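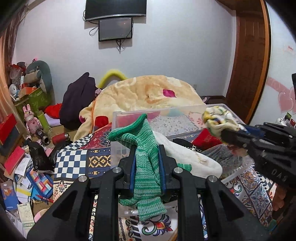 Green banded knit, ribbed cuff hanging down.

January, car 2184, door gear and the cold-start air leak

Got in before the heating did anything, so the first hour went on the paperwork for 2184 with my gloves on. Milovan had left the car over the pit with the chocks in and the battery isolated (thank you!), and a note taped to the cab door saying "still leaks, still not the thing you think it is." Fair enough. I'd been convinced it was the drain valve on the main reservoir.

Where we were: 2184 came off the Wollura branch with the platform-side doors slow to close and the compressor cutting in far too often while standing. Two complaints, and everybody had been treating them as one complaint. I did too. The idea was that the door engines were starved because the air was going somewhere, so fix the leak and the doors would come right by themselves.

Air first. Pumped her up on shop air to 112 psi, shut the cock, went to make tea. Came back and the gauge had sagged a good deal more than I'd like, so then it was soapy water on everything I could reach from the pit. Drain valve: dry as a bone, no bubbles, Milovan can have that one. Brake pipe side good. Auxiliary reservoir good. The pipe run up behind the driver's seat had one union that made a bubble every so often if you stared at it, nipped it up and it quit. That isn't the leak though, that's only a union being a union.

Blair came by and suggested isolating the door feed at the cock under the vestibule step, which I hadn't done because I'd forgotten there was a cock under the vestibule step. It's painted over. It's been painted over probably every repaint since the car was built, and it took heat and some language to move it. But with it shut, the gauge sat there rock steady right through to lunch! So the leak is in the door feed or past it. Note for whoever has the next car of this batch: the cock is on the left as you kneel facing the step, handle points at the floor when open. Scrape the paint off before you swing on it. I'm going to stamp a little tag.

After lunch, door engines. The forward one I did last winter and it's fine. The rear one has clearly never been apart. Four bolts, all of which came out without a fight, which made me nervous, and then the end cover wouldn't shift at all until Dilwyn reminded me there's a dowel in it. Inside, the piston cup was hard as a hoof and had a flat worn on the bottom edge where it's been riding the bore. Bore itself is better than it deserves. There's a light score toward the closed end that I can feel with a fingernail but only just. Dilwyn says hone it, Ognjen says leave it alone because we don't know how many times it's been honed already, and I'm with Ognjen until somebody measures it properly. Left it alone. Cleaned it, greased it, fitted a new cup out of the Vieira kit.

About that kit. The Vieira cups are good, nice soft lip, no flash on the molding, but the instruction sheet shows the lip facing the wrong way. I've checked it three times against the old one and against the drawing in the office, and the lip faces the pressure. If you fit it the way the sheet says you get a door that opens beautifully and then dribbles air out of the exhaust port all day long. I wonder how many cars are running round like that. I've written LIP TO PRESSURE on the sheet in red and pinned it over the bench. Vesna is going to phone them.
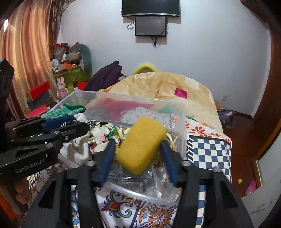
The end cover gasket was the other half of it. Somebody in the distant past cut one from sheet with square corners, and the recess in the casting has a radius at each corner, so the gasket had been sitting up proud in all of them and never pulled down flat. You could see a dirty track across one corner where the air had been getting out. I cut a new one from the same sheet, a shade thicker, and rounded it off properly this time, much the shape of the yellow sponge up there (a plain rectangle with the corners taken off, nothing fancy). A coin makes a decent template for the radius if you can't find the proper punch, and I couldn't find the proper punch. Offered it up dry, trimmed one long edge a hair, then a smear of grease and on it went. Pulled the bolts down in a cross, a bit at a time.

Opened the vestibule cock, pumped back up to 112, shut the shop air off and waited. It held. There's a tiny drop in the first few minutes that I put down to the air cooling in the reservoir, then nothing. I left it while I swept up and it was in the same place when I'd finished. Happy with that.

And then the doors were STILL slow to close. Well, the rear one was. So much for one complaint.

This is where Ognjen earned his biscuits. He took the feed off and pushed the door by hand, and it was stiff in the last bit of its travel, properly stiff, so no amount of air was going to make that look good. Top track. There's a hanger roller with a seized bearing that had been skidding along the rail and had worn itself a flat, and the rail has a shiny stripe to match. We had one good roller in the drawer marked "windows," don't ask me. Swapped it, dressed the burr off the rail with a fine file, and wiped out a really impressive amount of fluff and old grease from the channel. Dry lube only in there from now on please. The grease catches everything that comes in on people's coats and turns to felt.

Door closes in 5 seconds now with the choke where it was. I tried it a half turn further out and it slams, so I put it back. Vesna wants it slower for the families at the Dretley end and I said let's get some passengers on it before we fiddle. She's probably right and I'll probably end up going back in there with a screwdriver.

Pledex controller: not touched. It's the box behind the panel by the rear vestibule, and everyone's first instinct when a door misbehaves is to blame it, me included. I plugged the test lamp in while the cover was off and the open and close signals are both clean. The edge sensor trips it every time with a glove and with a rolled-up newspaper. One thing, the cover seal is perished on the bottom side and there's a faint tide mark inside, so it's had water in it at some stage. Dried it, bagged some silica gel in the corner as a stopgap, ordered a seal. If anybody finds a fault on the rear door after heavy rain, start there.

Bits and pieces while I remember:

The step light on the same side was out. Bulb was fine, holder was green. Cleaned, lit, will go again.

The handrail screw by the rear door has been replaced by one with a different head from all its neighbors. It's tight. It annoys me. Leaving it.

The shop air hose has a split starting at the quick coupler end. I've wrapped tape on it so you can see where it is. The tape isn't a repair! Milovan, could you cut it back and put a new clip on before we use it on the next car?

Still need to measure the bore on the rear engine. Dilwyn is bringing his good bore gauge in, and I'd like a number written down so the next person isn't arguing from fingernails as well.

Tried the compressor on its own late afternoon, once we had the battery back on. It ran up, cut out cleanly, and stayed off all the while I was putting tools away. Before this it would have been in and out like a dog at a back door. I haven't changed its oil and it does look a little gray in the glass, so that's on the list ahead of any running.

For next time: oil, bore gauge, seal for the Pledex box if it's turned up, then a slow run up the yard and back with somebody riding at the rear door with a watch. Blair has offered. I'd also like to go under the forward step and see if that side has a painted-over cock too, because the drawing shows only one and I don't entirely trust the drawing anymore.

Locked up at 5. The key to the long tool chest is on the hook in the mess room, behind the calendar.

We use cookies to keep this site working and to see which pages get read. By continuing to browse you agree to our use of cookies. Accept | Manage settings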